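Chapter 6
Who Gets to Feel Safe: Public Space and the Advice We Are Given

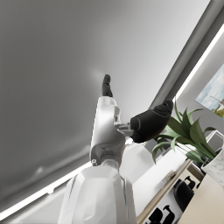

Figure 6.1 A white robotic arm with a black finger pointing straight up and a thick black thumb, computer rendering.

Ask a room full of people how to stay safe on the way home and you will collect a long list in a very short time. Keep your keys in your hand. Take one earbud out. Text a friend when you leave and again when you arrive. Stay on the lit side of the road, even when the lit side is the long way. Most of the people in the room will have heard these tips by the age of eleven or twelve, and most will be able to say who told them.

Ask the same room how anyone knows that the tips work, and the list dries up.

This chapter is about safety advice and the people it is aimed at. It treats that advice the way we treated crime figures in Chapter 2, as something made by people with a purpose, which can be checked. You may find this uncomfortable. Much of the advice comes from parents, teachers and friends who meant well, and picking it apart can feel rude. Do it anyway. A kind motive tells you nothing about whether holding your keys between your fingers will stop a stranger from following you.

Start with who is being addressed. Safety tips for walking at night are written mostly for women and girls. Yet many crime surveys have found that young men face a high risk of being attacked by strangers in public places, and young men get very few leaflets. There are several ways to read this gap. Perhaps women are more careful, and the care pays off. Perhaps the surveys miss a great deal of what happens to women, such as shouting, following and staring, which rarely gets reported and in many places isn't a crime at all. Perhaps the advice was never tied closely to risk in the first place. All three could be partly true. Be wary of any writer, including this one, who picks a favorite too early.

Next, consider cost. Advice is usually handed out as if it were free. It isn't. A cab costs money. The long way home costs time. Turning down a late shift costs wages, and skipping an evening class may cost more than that over the years. These costs seldom show up in reports on public safety, where a street that women have stopped using after dark can look like a safe street. The number of incidents has gone down. So has the number of women.

Case study: the Kinnunen walk

The town of Dida has a footpath known as the Kinnunen walk, which runs from the bus station to a group of apartment buildings. After complaints from residents, the town hired a firm called Plokum to study it. Plokum handed out a questionnaire and got 397 back. Its report said that most users felt "safe or fairly safe" on the path, and the town announced that the problem was smaller than people had feared.

Look at how the forms were handed out, though. Plokum's staff stood at the bus station end in April, in the afternoon, and stopped people who were about to use the path. Anyone who had given up on the walk and gone by road was never asked. Neither was anyone who used it only at night. The form also put "safe" and "fairly safe" together in the summary, and these may be very different answers. Some 11 people wrote in the margins that they would not walk there alone, and the report left those remarks out.

The town then paid for a phone app, Flasta, which lets users share their location with a contact while they walk. Downloads were counted and praised. A download shows that a person wanted the app, and possibly that they were worried. It doesn't show that the path got any safer, and it leaves the work of staying safe with the same people who were doing it before.

Before you read on

Write down two pieces of safety advice you were given as a child. For each one, note who gave it to you, whether a brother or sister was told the same thing, and what following it has cost you. Then write what evidence would persuade you that the advice works. Keep the page, as you will need it in Section 6.3.

6.1 Fear and risk are measured differently

Researchers who study fear of crime often rely on a single question: how safe do you feel walking alone in your area after dark? It is cheap to ask and easy to compare from year to year. It is also a strange question, as many of the people answering it don't walk alone after dark and have to guess. We begin with what their guesses can tell us, and with the claims they have been made to carry.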